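Wurkevis Footpath and Drainage Works: progress report to the Hovland Fund

Second report, covering the winter period

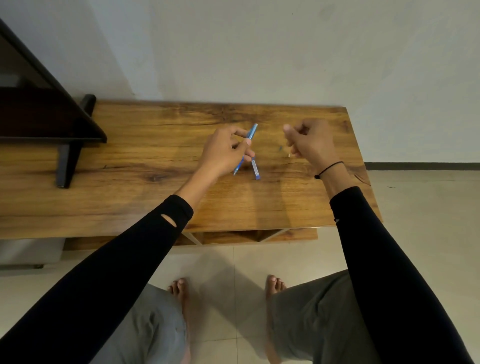
ASWOOD, January

This report covers work on the lower path between Aswood and the Wurkevis ford since our first report. It follows the headings in the grant agreement. Spending is dealt with at the end.

Summary

The lower path is open again along its full length. The drainage on the east side is finished and the west side is partly done. The footbridge at the ford has been delayed and will not be ready by the date we gave in the application. We are asking for the end date to be moved to the end of May. We are not asking for more money.

Path surface

We have relaid 147 metres of path on the stretch below the old quarry, where the ground was worst. The old surface was dug out, a membrane put down and crushed stone laid over it in two layers. The top layer was rolled twice. Leif Strand supervised the digging and kept the daily record, which can be sent on request.

The stone came from the Plevance quarry as planned. One load was too coarse for the top layer, so we used it as base material further down and the quarry replaced it. That cost us three working days and no money.

The bend by the alder trees is still soft at the edges. Walkers have been cutting the corner to keep out of the mud, and the verge there has gone. We will put in a short length of edging and reseed in spring. Until then there is a rope along the inside of the bend.

Drainage

The east ditch has been cleared and regraded from the top gate to the culvert. Most of the blockage was silt and fallen branches, but we also found a collapsed clay pipe that was not on any of the plans we were given. It has been taken out and replaced with a plastic one of the same width.

After the heavy rain before Christmas the east side drained within a day. Last winter water stood on the path there for most of a week after rain of that sort.

On the west side we have cleared the ditch as far as the second field. The remaining part crosses land farmed by Ottar Bråten, who has ewes in that field until they are moved for lambing. He has agreed to let the digger in once the ground is firm enough to take it. We would sooner wait than rut his field, and the agreement with him says as much.

Footbridge

The existing bridge is sound enough for walkers but the handrail on the downstream side is loose, and the board at the north end has been patched more than once. The plan was to replace the whole deck in December. The contractor's first survey found that the north abutment has been undercut by the stream, and there is no sense in laying a new deck on it until that has been put right.

Hakim Lumenta has drawn up a repair using stone-filled baskets at the foot of the abutment. The drawing has gone to the water authority for consent. They have told us to expect an answer in 11 weeks. The timber for the deck has been bought and is stored under cover at Aswood.

In the meantime we have fixed the handrail with temporary brackets and put a notice at each end asking riders to dismount.

Use of the path

The counter at the top gate was put back in October after its battery was changed. It has recorded more than 3,000 passes since then. It does not tell one walker going out and back from two walkers going one way, so the figure should be read with that in mind. Sunday is the busiest day by a wide margin.

We have had a few complaints about the closure in November, mainly that the diversion was poorly signed at the road end. That was fair. The sign had been put on the wrong side of the junction and was moved the same week.

Spending

Spending is within budget overall. Stone and haulage came in slightly under. Digger hire is over, owing to the collapsed pipe, and we have covered this from contingency. The abutment repair was not in the original budget. Tormod Granström has gone through the figures and expects the saving on stone and what is left of contingency to meet it, provided the quote holds. The full table is in Annex 2.

Next period

Submit any further details the water authority asks for.
Finish the west ditch when the field is clear.
Edge and reseed the bend by the alders.
Repair the abutment and lay the new deck.

We would be grateful for a decision on the end date before the contractor's spring bookings close.

Njål Nordin
Project manager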